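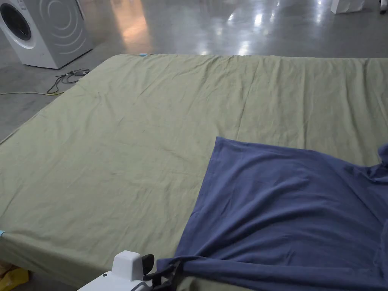
Broltoro hand-held gripper closing on the edge of a piece of navy cloth, green sheet beneath.

Broltoro hand-held gripper
Supplier: Ullside
Category: Hand tools for soft goods and demonstration recording

Overview
The Broltoro is a two-finger gripper held and worked by a person. It is used to record how cloth is picked up, pulled and folded, so that the same movements can later be run on an arm fitted with the matching fingers. The housing is white plastic. The fingers are black and are supplied fitted.

The tool is intended for large, limp items on a bed or table: shirts, sheets, pillowcases, light towels. It can be used on boxed goods and small rigid parts, but other fingers in the range suit that work better.

Specification
Weight, with fingers, without cable: 283 g
Maximum opening at the tips: 40 mm
Maximum cloth thickness, folded: 12 mm
Operation: trigger, either hand
Power: by cable from the recording unit
Finger change: cross-head screwdriver, no adhesive
Supplied with: gripper, one pair of fingers, cable, spare screws, printed set-up sheet

The 12 mm figure is for woven cotton. Quilted and padded items compress unevenly and should be tried before a run is planned.

Seen in use: October open day
The Broltoro was shown at the Prasertsri hall in October as part of an open day on household tasks. Sessions began at 9.30 and ran until late afternoon, with a break at midday. Mayuree Wiriya ran the bed area and Wichai Thongdee looked after the recording unit. Visitors who had registered beforehand could take a turn with the gripper after a short briefing.

Two tasks were set. In the first, the operator took a garment by its edge and drew it straight. In the second, a shirt was opened out from a loose heap, turned and folded to a marked size. The second task takes longer and shows more clearly what the fingers can and cannot hold. Collars are the usual difficulty. A collar grasped across its full thickness tends to spring out as the tips close, and operators were advised to take the single layer below it.

The log for the day holds 1,109 grasps. A grasp is entered when the fingers close on cloth and stay closed for at least one second. Shorter closures are kept in the raw file but left out of the total.

Comments from visitors were mostly about the trigger, which several found stiff over a long session. A lighter spring can be ordered and is fitted in place of the standard one. Amnuay Suksawat, who attended for Sondby, asked for a longer cable. This is now listed as an option below.

Preparing a bed for cloth work
1. Fit the sheet and pull it to the corners. Small creases do no harm.
2. Clip the sheet at the mattress edge if it moves when the garment is dragged.
3. Choose a garment that contrasts with the bedding. Dark blue on green or beige records well.
4. Drop the garment from waist height – do not arrange it by hand.
5. Open and close the gripper fully once before each take.
6. Start the recording, then bring the tips down to the cloth at a low angle. Pinch, lift a little, and move at an even speed. 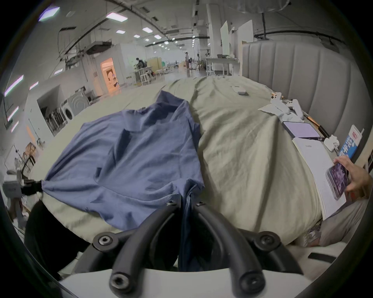

Care and maintenance
Wipe the fingers with a damp cloth after use and let them dry before storage. Solvents should be kept away from the housing. Check the finger screws at the start of each day and tighten them by hand only; over-tightening marks the fingers and affects how the tips meet.

Lint collects between the tips. It can be removed with a soft brush. If the tips no longer meet evenly along their length, replace both fingers as a pair.

Options
Light trigger spring
Extended cable
Spare finger pair, black
Carrying case
Flat tips for thin sheet material (not compatible with the light spring)

Ordering and visits
Orders and spare parts are handled by Thitima Sangkhawat at Ullside. Please give the serial number printed on the set-up sheet when ordering fingers, as early units take a different screw. Requests for a demonstration at the Prasertsri hall go to Samran Wiriya. Groups are asked to say in advance which garments they would like to see handled, and may bring their own.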